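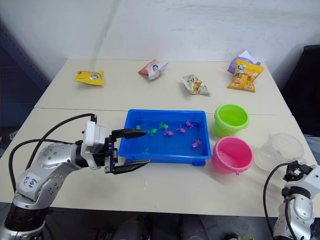

Tarmo Rebane left a comment under my last write-up to say that toy fish are harder to catch than real ones, because real ones at least have somewhere they'd like to be. I thought of him several times during my morning at the Omdale open day, usually with my sleeve wet.

Omdale is a long brick building on the Butt side of Liltthorpe, and you get there on the 129 bus, provided you don't believe the stop that says Omdale on it. Get off there and you're at a tire place. Stay on for two more stops and walk back. I've now explained this to more people than the bus company has.

Doors were at 10. I was there a little before, along with a father and two boys who had already eaten their packed lunch. Inside you get a folded map, a pencil, and a sticker you're supposed to wear. The map shows the building as it will look when the east stairs are finished, so half of us spent the first few minutes trying to go up something that was mostly plywood and tape.

I'd come for the games rooms. Omdale has been collecting tabletop games and bath toys for years, and in April it's supposed to open the collection properly, with labels. For now it's an open day here and there, and the labels are index cards in somebody's very upright handwriting. One said "Spinning top (spins)." I stood in front of it longer than I'd planned to.

The first room was board games, most of them behind glass, which is a cruel way to keep a board game. The second had marble runs. I lost a good chunk of the morning to those, and so did a man in a nice raincoat who kept telling his daughter it was her turn and then taking it.

The water room is at the back and down a ramp, and you hear it before you find it. I had it marked on my map as something to skip, being an adult. But the setup is hard to walk past: a blue tub of water on a pale table, small plastic fish in green and pink, and a couple of little buckets beside it, one lime green and one pink. It doesn't take a card to tell you what a person of tidy habits will want to do next. There was a card anyway. It said "Fish."

I've always believed I'd be good at this sort of thing. I'm patient, I have long arms, and I once got a set of keys out of a storm drain. So when a turn came up at one of the tubs I took a net and went after a pink one.

What I learned is that the fish leaves at the same speed as the net arrives. You push the hoop through the water, the water pushes the fish, and the whole party moves politely to the other side. Go faster and you only make a wave. A girl next to me, who I'd put at kindergarten age, watched two of my attempts and then showed me her way: put the net in first, well away from the fish, wait until everything calms down, and come up from underneath. She had a bucket with fish in it. I had a wet cuff. I took the advice.

It works, more or less. The trouble is the trip from tub to bucket, during which the net gives back everything it picked up except the fish, and now and then the fish too. By the time I had a green one safely in the green bucket I'd also watered the table and one shoe.

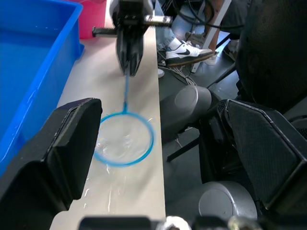 Blue net down on the table, with water splashed around it.

I would like to report that I stopped there. I went around again after coffee.

Coffee, while I'm on it, is from Golska, who had a counter by the coat hooks. It's decent, and it's served in a cup so small that people kept asking whether it was the sample. The cinnamon bun is the thing to get. They run out early, and there's a plate of something with raisins for those who didn't listen.

The gift table had nets for sale, plus postcards and pencils identical to the one I'd been given for nothing. I bought a postcard for 50 cents. It shows the east stairs, finished.

A few practical notes for anyone thinking of going in April. The coat hooks are set at a good height for children, so long coats end up sweeping the floor. The restrooms are through the marble room, and you should allow time for that, depending on your character. Strollers can manage the ramp. Bring a towel, or at least a sweater you can push up past the elbow. The paper towel dispenser by the water room door was doing its best, but it was giving them out one corner at a time.

I caught the 129 back from the tire place, having walked to the wrong stop out of pure habit. The father and the two boys were already there, all three of them damp to the shoulder, sharing a bun.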